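Weltden closed its Skallthorpe workshop on a Friday. Paraschiva Roman did the stock transfer alone, working from a list of 173 part numbers. Springs first, then pins, then the small brass collars that Tichý had stopped making.

Each part went into a bag. Each bag got a label, and each label got her initials. Line 85 read "spare, D. Matoušek" and gave no quantity. She left it open and went on.

By four the cabinet had been moved to the white table and wiped down.

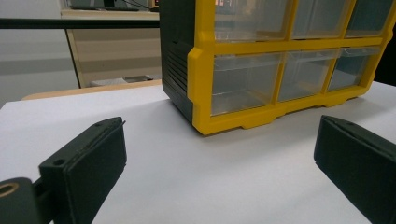

The lower drawers, clear fronts, nothing in them.

She pulled the nearest one again - it ran freely - and pushed it shut. Then she wrote a zero on line 85 and signed the sheet.

3 comments | 1027 shares
Back to top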